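Ullero Learning Center
Thread, Tuesday, July 20, 2021

1/ The Ullero Learning Center is pleased to share guidance from its block building program. The posts that follow are intended for families, classroom staff and partner sites that borrow our building sets. Please read the whole thread before your first session.

2/ The program began in March as a single table in the Traltutgate reading room. It now runs at both of our sites, Traltutgate and Melnyk, under the direction of Manon Kowalchuk, Head of Hands-On Learning. Children attend with an adult. Places are free and must be reserved in advance.

3/ Our collection holds 650 blocks. They are divided into lending sets, each packed in a lidded tub with a contents card taped inside the lid. Please check the tub against the card when you collect it and again when you return it. Missing pieces should be reported at the front desk on the same day.

4/ The basic set contains cubes, low blocks, tall pillars and wide slabs. Arches and ramps are kept in a separate tub marked Extension and are lent only to groups that have completed the opening sessions.

5/ Each session opens with a short period of free building. Staff are asked not to correct structures during this time. A tower that falls over is part of the work, and children generally begin again without being prompted.

6/ The second part of the session introduces a building card. Cards show a finished structure from the front and from one side. The builder decides on the order of placement. Groups are welcome to talk it over before touching the blocks, and many of the older groups prefer to do so.

7/ The most frequently requested card is the slab card. A wide flat piece is raised on a support and then carries further blocks on top. It looks simple. It asks the builder to think about where weight sits before the upper blocks go on, and it tends to hold the attention of children who have grown tired of plain towers.

8/ Guidance for adults on the slab card: place the supports first and stand back. Allow the builder to test the slab with nothing on it. A gentle press with one finger at each end will show whether it tips. If it does, ask what might be moved, and wait for an answer.

9/ Low blocks are often overlooked. Two of them stacked can be very useful under a slab, but their combined height needs to be compared with the pillar. Builders should hold the stack beside the pillar and look at the tops from eye level. Kneeling on the floor mat is permitted. Kneeling on the chairs is not.

10/ Upper blocks should be set down straight from above and released before the hand is drawn away. Sliding a block across the slab can shift whatever is holding it up. This is the cause of most collapses we see at the Melnyk site, where the tables are also a little lower.

11/ Several families have asked about building close to the edge of a slab. We encourage it. A cube at the front edge makes a good test, particularly if the builder is invited to guess beforehand what will happen. Please keep a clear space in front of the structure so that falling blocks do not reach another group's table.

12/ A note on surfaces. Blocks should be used on a firm, level table. Carpets, cushions and folding trays are not suitable for the slab card. Sites that have only folding tables may request a base board from the Bromis supply room – two working days' notice is appreciated.

13/ A note on cleaning. Wipe each block with a cloth that has been wrung out well, and dry it before it goes back in the tub. Do not soak the blocks. Do not use scouring pads on any block that carries a printed face, as the printing will wear and the piece will have to be withdrawn from the set.

14/ Packing order: slabs flat on the bottom, pillars lying down along the long side, low blocks in the remaining space, cubes on top. Tubs packed in another order will usually not close. Please do not force the lid. The clips are difficult to replace.

15/ Enrollment for the fall term is limited to 80 children across the two sites. Priority goes to families on the current waiting list. Confirmation letters will be sent by mail, and families who need theirs in large print may say so on the form.

16/ Partner sites are reminded that lending agreements must be renewed each term. A renewed agreement requires the signature of the site lead and a completed contents card for every tub still out on loan. Agreements without contents cards will be returned.

17/ Ms. Kowalchuk has asked us to pass on her thanks to the families who sent in drawings of their own structures. A selection has been copied onto building cards and will be added to the tubs before the fall term. Further drawings may be left at either front desk. Please write the builder's first name on the back.

18/ Questions about reservations should go to the front desk at your own site. Questions about the building cards may be left as replies to this thread and will be answered during office hours. We close with one that reached us this week.

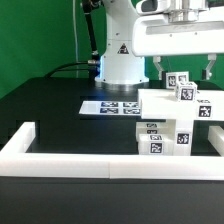 Should the supports under a slab be in place before any cubes are set on top of it?

The supports go in first. Set the pillar and any low blocks, lay the slab across, check that it does not tip, and only then add the cubes one at a time.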